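Resident Services > Your Home > Care and Maintenance > Timber Tables and Benchtops

August 2024
Prepared by Slavica Vidmar, Resident Services, Tevwood Housing Co-operative

Filed under: Furniture care, Kitchens, Moving in

Tevwood dwellings are let with a dining table and, in the older buildings, a timber kitchen bench. Residents are responsible for the ordinary care of these items during their tenancy. The following guidance replaces the sheet issued in March and applies to oiled, waxed and lacquered surfaces alike, except where a finish is named.

Identifying the finish

The finish of each table is recorded on the inventory provided at the start of the tenancy. Residents who no longer have their inventory may request a copy from the office. Where the record is missing, place a drop of water on the underside of the table and leave it for a few minutes. Water that soaks in and darkens the timber indicates an oiled or waxed finish in need of attention. Water that remains as a bead indicates lacquer, or oil in sound condition. If the result is unclear, treat the surface as oiled until a staff member has inspected it.

Daily cleaning

Wipe the surface with a soft cloth wrung out in warm water, following the direction of the grain, and dry it with a second cloth. A small amount of mild dishwashing liquid may be added for grease. Do not use scouring pads, bleach, methylated spirits or spray cleaners containing ammonia. Vinegar is often recommended for timber, but it dulls wax and should be kept for the sink and the kettle.

Crumbs and grit should be brushed off before wiping. Most of the fine scratches found at end-of-tenancy inspections run in arcs, which suggests a cloth was pushed across a gritty surface.

Water rings and heat marks

White rings usually lie in the finish and have not reached the timber. Leave a fresh ring overnight, as many fade on drying. If it remains on a waxed table, rub it lightly with a little furniture wax on a soft cloth and buff after ten minutes. On lacquer, do nothing further and report the mark. Black rings mean that water has reached the timber itself. These require sanding and must be referred to the workshop.

Pots and baking trays are to be set down on a trivet or a folded tea towel of good thickness. A cork mat is available from the office on request.

Oiling

Oiled tables in regular use should be oiled twice a year. The co-operative supplies Plimoseo table oil in small tins, and residents are asked not to substitute olive or vegetable oil, which turns rancid and becomes sticky. The procedure is as follows.

Clean the table and allow it to dry for a full day. Apply a thin coat with a lint-free cloth, working along the grain. Wait 20 minutes and wipe away all the oil that has not been absorbed. Apply 2 coats in total, leaving a night between them. Keep the table clear until the second coat is dry to the touch.

Oily rags can catch fire without a flame. Lay them flat outdoors until they are stiff, or soak them in water and seal them in a metal tin before placing them in the bin. They must never be left bunched in a cupboard or put in the clothes dryer.

Objects left on the table

Damage is also caused by items that stay in one place for long periods. Rubber feet on lamps and appliances can soften lacquer and leave a print. Vases should stand on a saucer, and plastic placemats should be lifted after each meal so that moisture is not held beneath them. Fit felt pads beneath ceramic bowls.
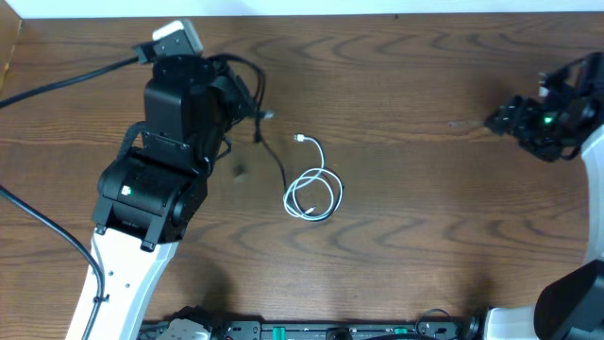 Sunlight changes the colour of timber gradually. Tables near a window should be turned end for end every few months, and cloths and runners should be taken off from time to time so that the surface ages evenly. Some change of colour is normal and is not charged to the resident.

Humidity and heating

Timber moves with the seasons. Keep tables at least 70 centimetres from heaters and out of the direct path of a reverse-cycle unit. Small gaps that open between boards in winter generally close again by summer and should not be filled.

Repairs

Residents should not sand, stain or re-lacquer any item supplied by the co-operative. Loose legs, splits, lifting edges and black stains are to be reported to Lwazi Jacobs at the furniture workshop, quoting form 241 and the number on the label beneath the table. Replacement felt pads and oil may be collected from the office during opening hours.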